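The Pálfi gripper had come with a 394-page manual and the Rusteck with a postcard, so naturally the lab had bet on the Pálfi.

She had been hired in February to find out which one Rotmont should buy. By autumn she knew both of them the way you know neighbors through a thin wall. The Pálfi whined before it closed. The Rusteck closed first and sent the error later, like a man paying a parking ticket.

"Which do you like?" her manager asked from the doorway. He never came farther in than that.

"It isn't about liking."

"The Visadau people like the Pálfi."

"The Visadau people sell the Pálfi."

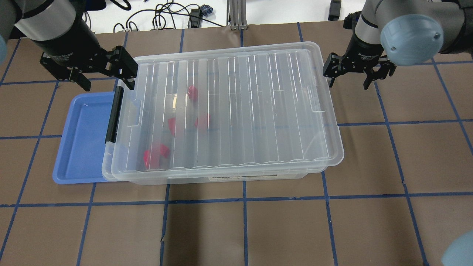
He thought this over, and then asked how many cycles were left. She told him 1,745. He nodded as if he had been hoping for a rounder number and went to find coffee.

She typed the next command. On her spreadsheet the two columns stood three drops apart, and one of those drops was really hers, from the day she'd leaned on the keyboard reaching for a sandwich. She had charged it to the Pálfi. She looked at the cell for a while, moved the drop over to the Rusteck, felt worse, and moved it back.

Then she pressed Enter and waited for the whine.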